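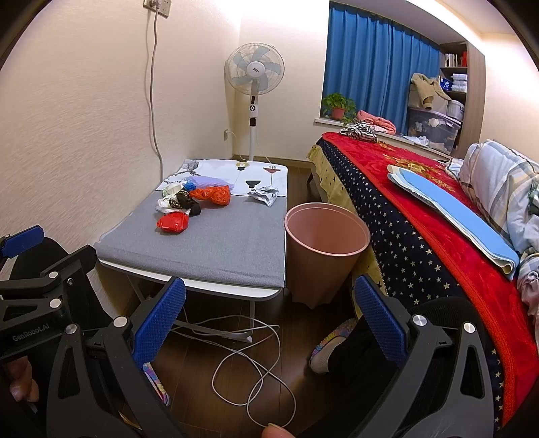
Step 4: Fitting the finger pads and trying your first pick-ups

By now the arms are on and the screws are in. I go round all the screw heads once more at this point, just nipped up, because I tighten them properly at the end of this step.

4.1 Open the arms as wide as they'll go and let them close slowly. If one side lags behind, slacken the linkage on that side a quarter turn and try again.

4.2 Press a blue pad onto the end of each finger, textured side facing inwards. Leave them under a clamp overnight if you can bear to – I never can, and mine have come off twice!

4.3 Close the fingers until the pads touch. They should meet flat. If you can see daylight at the top, take the pad off and start again (sorry).

4.4 Now tighten everything, working from the handle out towards the fingers.

4.5 Put some odds and ends on a low table and have a go. Crumpled wrappers, packets and a bit of folded cloth are all good to practise on. Stand over the table, keep your thumb on the handle and come down slowly from above.

4.6 Drop each thing into a bin next to the table. I do 80 pick-ups before I move on to Step 5, and Hanna Bilyk, who built hers from the same Wultura plans, stops at 16 and gets on perfectly well.

Note: foil is slippery. Go for a crease.

Caution: keep your other hand away from the linkage when the arms close. It nips, and it hurts.

Caution: look where your feet are going if there's a cable on the floor. Slippers are fine, but pick them up as you walk.

If the pads start to peel, go back to 4.2.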